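Hand guiding and remote control (robot teaching)

Hand guiding and remote control are the two oldest and still the most common ways of showing a robot arm how to do a job, as opposed to writing out every movement in a program. A person carries out the task through the robot, the robot's joints and cameras are recorded while this goes on, and the recordings are later used to train the arm to do something similar unaided. One complete run of the task, from the first movement to the last, is usually called a demonstration or, in older papers, a showing.

In hand guiding the teacher takes hold of the arm itself and leads it through the work, with the motors slackened so that it moves easily. It is a pleasant way to begin, and people who have never touched a robot tend to pick it up within an afternoon, although the teacher's own hands and sleeves have a habit of straying into the recordings. In remote control the teacher stands a little way off and moves a handset, or a smaller copy of the arm, which the larger one follows. This keeps the view clear but takes away the feel of the object, and it asks for a good deal more patience in the early days.
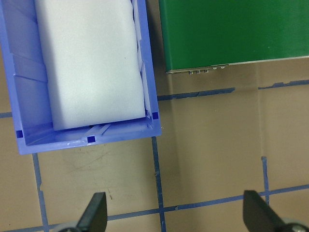
The layout of the work surface matters a great deal in both methods, and much of a teacher's time goes into it. Objects have to be put back in known places between runs, or moved by known amounts, so that the arm learns to cope with a little variety without being muddled by too much. Strips of blue tape laid in a grid on a tan tabletop do this job cheaply, and a bin can be set down against the lines and shifted along them as the work goes on. Soft goods such as a foam block are popular with beginners, being forgiving of a clumsy grip.

The Kilano workshop in Udine, which teaches both methods, keeps a set of 582 demonstrations made over one July by 2 teachers. Its course, known as Kiani, runs for five days and starts everyone on hand guiding before the handsets come out. The notes that go with it advise stopping as soon as one feels tired, as weary teachers hesitate and the arm will faithfully learn to hesitate too.

See also: Jirkano handset; Teaching pendant; Learning from demonstration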